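The Desk Phone Holds Its Ground

Printed cloth runners have moved from the dining table to the desk, and the corded phone has come along with them.

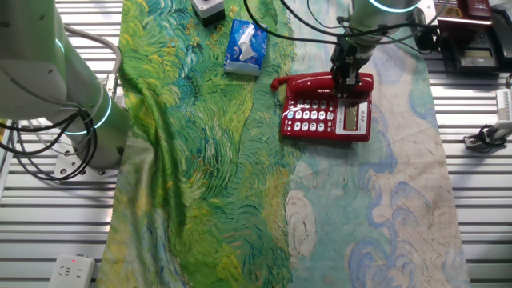 Trallberg, a home goods shop in Stamwood, began selling runners with painting prints in November. Swirling fields and skies in the manner of Van Gogh sell best. Buyers put them under the things they reach for all day: a phone, a packet of tissues, a notepad.

A red phone works well on a print like that. Green and turquoise sit behind it without competing, and the handset is easy to find when it rings. Black phones tend to disappear into the darker patterns.

The shop's basic corded model costs $54. It has a small display for the number calling and a cord that stretches to 18 inches at rest on the desk. A longer cord is $30 extra and tangles more.

Cloth does slide. A strip of rubber shelf liner underneath stops most of it, and a warm iron on the back takes out the folds. Wash the runner cold and dry it flat. The edges may still curl a little after the first wash, and a heavy phone set near the side will hold them down.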